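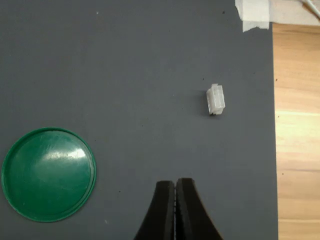 How many episodes should a first-time drama writer plan for?
Plan for eight, and be ready to lose two of them when the channel calls.

Notes for the talk: Writing the slow-burn romance series
Speaker: Telma Daza

Start. Say hello, say who I am. Script editor, mostly on romance and family serials. Worked on Zincombe for both seasons and on Prenetti before that. Say that I'll take questions at the end but people can stop me if I'm going too fast.

1. The premise has to hold more than one kiss

Most pitches I read have a good first episode and a good last one. The trouble is in the middle. Two people meet, they dislike each other, there is a reason they have to stay in the same building. Then what?

On Zincombe the reason was a hotel. Hortensia Saavedra created the show and her first outline had the couple together by the end of episode three. The rest was side characters. We spent a month moving that one moment. It ended up in episode seven, and the side characters lost about half their scenes.

Read out the two versions of the outline for episode three. Keep it short. The first has the couple stuck in the laundry room overnight. The second has the same laundry room, but she leaves to take a phone call and doesn't come back.

Ask the room which one they would keep watching. Wait for hands. 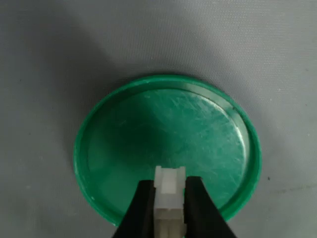
Green lid, face up, on gray fabric.

2. The rival

A rival who is only there to be mean is gone from the viewer's mind by the next ad break. Give the rival a claim. In Prenetti the older sister, Bianca, wanted the restaurant more than she wanted the man, and once Chinyere Etim wrote her that way we stopped getting notes about her.

Chinyere's method: write one full scene for the rival in every episode where neither lead appears. You can cut it later. We cut four and kept the rest.

Mention the casting story if there is time. The actress read for the lead first and asked to switch after she saw the script for episode five.

3. Secrets and when to spend them

Every serial has a drawer of secrets. Someone used to be famous, someone is related to someone, someone wrote the letter. List yours on one sheet of paper. Next to each, write the episode where the viewer finds out, and then the episode where the other lead finds out. Those should be different numbers.

Zincombe, season one: the viewer learned about the sale of the hotel in episode two. He learned in episode six. Four episodes of her almost telling him. Gervasio Herrera directed that block and he asked for fewer lines each time. By episode five she opens her mouth, a guest rings the bell at the desk, and we move on.

Bullach is the one I use for what goes wrong. The big secret was held back until the finale from everyone, including the viewer. The forum threads had guessed it by episode four, and the remaining episodes played to people waiting to be proved right. I liked the show. I still think it would have worked with the secret told early.
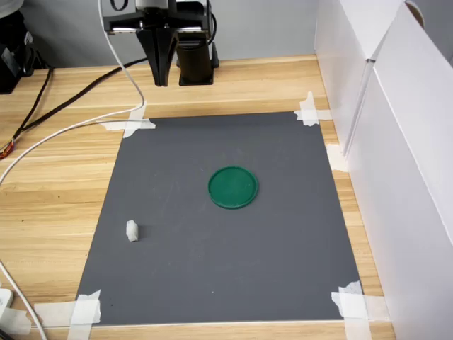
4. Dialogue passes

I do a pass for each lead separately. Print the script, mark only her lines, read them in order. Then his. If you can't tell from the page who is speaking, go back.

Count how often they use each other's names. In a first draft of the Zincombe pilot it was 141 times. We shot it with 2.

Aaliyah MacLeod played the lead and changed lines on set, usually by dropping the last sentence of a speech. I was annoyed the first week. After that I started dropping them before she got there.

Read the lobby scene aloud, both versions. Slow down for the second one.

5. Endings, and the second season

You will be asked for an ending that closes and also stays open. What we did was close the love story and leave the hotel unsettled. Season two was harder. A couple who are together need a problem from outside, and we went through three before we picked the brother coming home.

Yáñez went the other way and broke the couple up between seasons, off screen. A lot of viewers were angry in the first week. Worth discussing, opinions in the room will differ. Let people talk here.
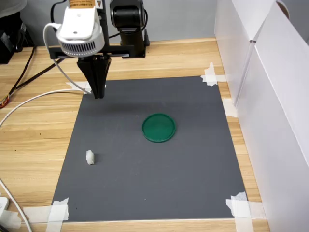
Gray mat with white tape, green lid and a small off-white block.

6. Practical points for people who are pitching

Keep the pitch document to five pages. The first paragraph should be no more than 100 words and name both leads. Each episode gets a paragraph, even if you expect it to change.

Send one finished script. Two is fine. I have never read a third.

Readers get roughly 500 of these in an open call, so put the title and your phone number on every page.

Questions. If it is quiet, ask who here has a show where they gave up halfway, and which episode it was. Handouts are on the chair by the door. Finish by noon, the next speaker needs the projector.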